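Games and Worlds, Unit 16
Handout: What a Save Point Is For

Hello again, everyone. These notes go with the December session and they run a little longer than I meant them to (they always do), so please read them with a cup of tea and don't feel you have to take it all in at one sitting. The subject is saving: where a game lets you do it, how often, and what that does to the way a place feels as you walk through it.

Let's begin with Gernwood, which most of you played over the break. You'll remember there are only three places to save in the whole of the first valley, and that you have to sit down at each one and wait while the light changes. Plenty of you grumbled about this in the forum! Arlindo wrote that he lost 44 minutes of play to a fall near the mill and very nearly didn't go back. I have a lot of sympathy, having fallen off the same wall myself. But do notice that he could describe the path to that mill better than anyone else in the group, bend by bend, and I think having to walk it twice had a good deal to do with that. 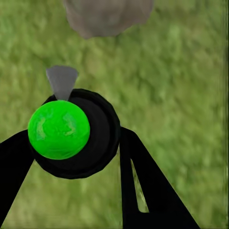
Compare Ferkia, where the game saves itself every few steps and you hardly know it's happening. It is a kinder design in many ways, especially for people who play in short bursts, or who have children, or who get called away to the door. The cost, if it is a cost, is that players start to treat every choice as a rough draft. Sebastião Fagundes has a nice phrase for this in the reading, "the pencil player", meaning somebody who never presses very hard because it can all be rubbed out. Have a look at page 113 and see whether you agree with him. I'm of two minds and I change them most weeks.

A word on terms, as the essays were muddled last time:

Checkpoint: a spot chosen by the designer, where the game puts you back after a failure.
Manual save: a record you make yourself, wherever the rules allow.
Autosave: a record the game makes without asking.
Suspend save: a record that is wiped when you load it, so you can stop for the night but you can't try again.
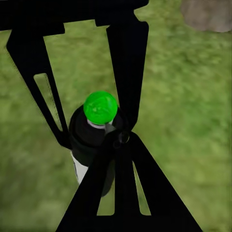
Saving also has to be seen, and this is the part that students tend to skip over. A player coming into a clearing needs to pick out the important thing quickly, often from an awkward angle and with something else in the way. Colour is the usual tool and it is trickier than it sounds. Take the bottle with the bright green cap, seen from straight above on green grass: a cap in that colour has to work quite hard against a lawn, whereas the dark bottle under it gives the eye an edge to hold on to. Now think of the lamps in Aneo, which are orange in a blue town, and ask yourself how long you ever spent hunting for one.

For next time, please play the opening of Aneo up to the ferry and keep a short diary of every save, with a line on how you were feeling when you made it (relieved, bored, cross, whatever it was). Then read the Fagundes chapter again with your diary beside you. If you can't get the game running on your own machine, the ones in the Sales room have it installed and are free after four in the afternoon. Bring the diary on paper if you can, as we'll be swapping them.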